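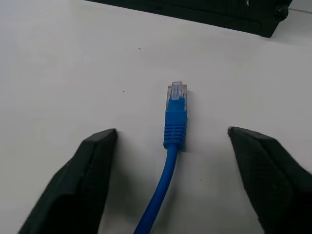 The blue lead, with the fingers open on either side of it.

Plug Forty-Nine

The clear plastic was the trouble. Grulta could see the blue boot from any angle you liked, and it loved the ridges, but where the plug turned transparent it saw table, and it planned as if there were only table. Attempt 17 had pushed the tip sideways into the metal beside the socket with tremendous confidence.

"It thinks the cable stops there," I said, with my finger on the screen.

"Then tell it the cable doesn't," said my sister, who was eating toast over my keyboard and had only come to Dronwood to borrow the car.

I started to explain why you can't just tell it. We had a depth map, and the depth map had a hole in it, and the planner from Plonov wanted a pose for the whole connector before it would so much as twitch. I got as far as the word "pose" and stopped. Why couldn't you just tell it? Every one of these plugs is the same shape! If you know where the boot is and which way it points, you know where the tip is, hole or no hole. I had spent all of August teaching a machine to look harder at something it could have worked out.

I didn't even say thank you. I gave her the car keys and sat down in her crumbs.

It took me until dark to write. Find the ridges, fit a line through them, hang a model of the plug on the end of the line, then let the camera argue with it if it saw something better. I gave the camera a small vote. The old code had given it all the votes, and I deleted the old code with a joy I can't describe to anyone outside this line of work, though I have tried, at weddings.

Then the simulator. One hundred runs, and the little drawn plug slid home in all but two of them, and those two I forgave because I had set the friction to something like jam.

Real arms are another matter. Real arms have wiring tied along them that tugs when they turn, and a real cable has opinions about which way it would like to curl. I set the speed low. I read the log aloud as it came up, to keep myself company.

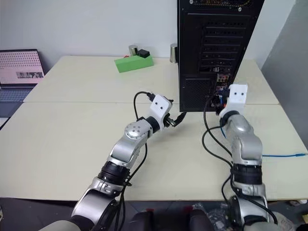
Both arms at the back of the tower, the left one with a black plug in its grip.

The two dots on the front of each gripper make a face, and I defy you to work beside them at night and not start being polite. "After you," I told the left one. The planner had decided the right arm should stay close in by the ports, so the left would have to take the long way round. Oláh, the old planner, would have frozen solid at that. The new one thought for the length of a breath and drew a path I wouldn't have dared to draw myself, up and over, with the elbow tucked.

Contact, said the log.

Searching, said the log.

I held on to the edge of my chair. The force line climbed, wobbled, and climbed again, and I remember thinking very clearly that the search spiral was too wide and that I should have halved it.

Seated, said the log.

I rang my sister. She was still driving my car, so it went to the hands-free, with the indicator ticking away behind her voice.

"It worked out where the end was!" I said. "It couldn't see it and it worked it out!"

"The cable?"

"The blue one was the idea, but it does the black ones as well, I only had to swap the model, it's one line!"

"Good," she said. "You're nearly out of petrol."

I said that was fine. I was already typing in attempt fifty.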